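로봇 시연회라는 데를 또 다녀왔다

2019년 2월

이런 행사는 웬만하면 안 믿는다. 작년에 전시장에서 커피 내리는 로봇 앞에 줄 섰다가 사람이 컵을 다시 놓아 주는 걸 본 뒤로는 더 그렇다. 그래도 Jalleo에서 공개 시연회를 한다고 메일이 왔고, 마침 근처에 볼일이 있어서 신청했다. 정원이 120명이라는데 하루를 여러 조로 쪼개서 내가 들어간 조는 꽤 단출했다.

접수대에서 이름표 받고, 회사 소개 영상을 봤다. 길다. '혁신'이라는 단어가 나올 때마다 옆자리 아저씨가 헛기침을 했는데 우연인지는 모르겠다. 영상이 끝나고 안쪽 사무실로 옮겨서 책상 정리 작업을 봤다.

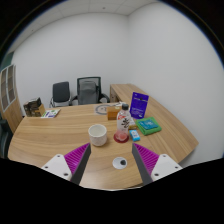 설명을 맡은 사람은 Fulgencio Robles라는 엔지니어였는데, 통역을 거치느라 질문 하나에 한참이 걸렸다. 그래도 말을 부풀리지 않는 점은 마음에 들었다. 두 손가락짜리 그리퍼를 사람이 손에 들고 물건을 집었다 놓으면 그 기록으로 로봇을 가르친다는 얘기다. 그러니까 이날 본 건 로봇이라기보다 로봇의 과외 수업에 가깝다. 초대 메일에는 '자율 정리 로봇 시연'이라고 적혀 있었으니 나는 여기서 벌써 점수를 깎았다. 그래도 책상 위 물건은 나쁘지 않게 골랐다고 생각한다. 흰 컵에, 검붉은 받침 위에 올린 투명한 병에, 납작한 봉지까지 있으니 잡는 법이 다 달라야 할 것이다. 보라색 손가락 패드에 골이 촘촘하게 나 있길래 왜 그런지 물었더니 물건 모양에 맞춰 휘라고 그렇게 만들었다고 한다. 이 대답은 납득했다.

성공률도 물었다. 시험 800회에 98퍼센트란다. 어떤 시험이냐고 다시 물으니 같은 컵, 같은 책상, 같은 조명이라고 했다. 그럼 우리 집 설거지통 옆에서는요? 아직 안 해 봤다고 한다. 솔직해서 좋긴 한데, 소개 영상에는 98이라는 숫자만 화면 가득 나왔다. 조건은 한 줄도 없었다.

같이 간 후배는 나보다 훨씬 너그러웠다. 처음엔 다 이런 거 아니냐고. 맞는 말이다. 다만 나는 몇 년 전 El Ouafi 청소 로봇 발표회에서도 똑같은 말을 들었고, 그 제품은 아직 살 수가 없다. 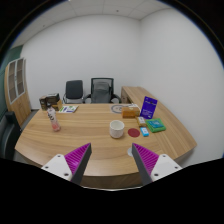 그래서 살 만한가

제품명은 Skostum이 될 거라고 한다. 가격은 안 알려 준다. 3월에 Flostlow 쪽 사무실에서 시험 운영을 한다는데, 일반 관람은 안 받는단다. 나는 그쪽이 더 보고 싶은데.

궁금한 건 따로 있다. 컵에 커피가 반쯤 남아 있으면 어떻게 하나. 영수증이 책상에 딱 붙어 있으면? 충전선이 엉켜 있으면? 셋 다 물어봤는데 첫 번째만 '준비 중'이라는 답이 왔고 나머지는 시간이 없다며 넘어갔다. 기념품으로 받은 수첩은 종이가 좋아서 잘 쓰고 있다.

시험 운영 결과가 조건까지 같이 나오면 그때 다시 쓰겠다. 주차는 두 시간까지 무료였고 건물 뒤쪽 입구가 덜 막힌다.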